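Boletín de mantenimiento, octubre
Agua de consumo: nuevo régimen de purga en las cocinas de planta

Desde octubre, la sede de Tosimholm aplica un régimen de purga semanal en los puntos de agua de las cocinas de planta. El cambio afecta a los grifos de office y a las tomas de los hervidores. Quedan fuera los aseos y las duchas, que siguen con el calendario anterior.

El motivo es el estancamiento en ramales de poco uso. La revisión del trazado que hizo Dudek en verano localizó tres tramos muertos en el ala norte, todos procedentes de la reforma de las antiguas salas de reuniones. Dos se han cortado a ras de la derivación. El tercero alimenta una toma prevista para uso futuro y se mantiene, con válvula de corte y purga manual. La longitud de tubería inspeccionada fue de 1.369 metros.

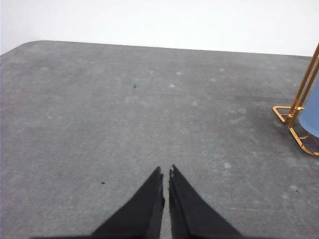 Superficie gris.

El procedimiento es el siguiente. Se retira el aireador, se abre primero el agua fría y se deja correr hasta que la temperatura se estabiliza; después se repite con la caliente. La lectura se toma con termómetro de contacto en el cuerpo del grifo y con sonda en el chorro. Si las dos lecturas difieren de forma sostenida, se anota en la hoja y se avisa a Raimo Turunen antes de cerrar el punto. Los aireadores se desincrustan aparte y se montan de nuevo con junta limpia - no se reutilizan las juntas deformadas.

El acumulador de 2.000 litros conserva su consigna. Se ha modificado únicamente la programación de la bomba de recirculación, que antes paraba de noche y ahora funciona de manera continua. Handix ha reequilibrado las válvulas de retorno de cada montante.

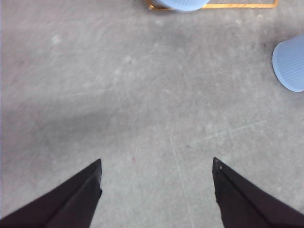
Nisha Grewal escribe que en su planta el agua caliente tarda más desde el reequilibrado, sobre todo a primera hora, y pregunta si conviene volver al ajuste anterior. De momento no se va a tocar. Ese montante es el último del anillo y la válvula quedó demasiado cerrada; Handix la corregirá en la próxima visita y después se repetirá la medición en el grifo más alejado.

En cuanto a los filtros, los cartuchos de Protov se sustituyen por fecha, aunque el caudal siga siendo aceptable. La fecha de montaje se escribe con rotulador sobre la carcasa y se copia en el registro. 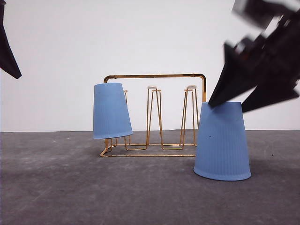 El registro pasa a formato electrónico. Las hojas en papel ya cumplimentadas se entregan a Lihua Meng, que las incorporará al archivo; las hojas en blanco pueden reciclarse. Cada entrada debe llevar código de punto, hora, las dos temperaturas y las iniciales de quien purga. Una entrada sin código no computa y el punto figura como pendiente.

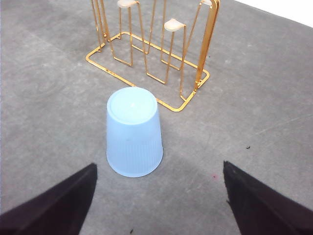
¿Se puede beber el agua justo después de la purga?
En cuanto el aireador está montado y se ha retirado la etiqueta roja, el grifo queda en servicio normal. Mientras la etiqueta siga puesta, debe usarse otro punto de la misma planta.

Las incidencias se comunican a Lalit Tyagi por el canal habitual, indicando planta y código de punto.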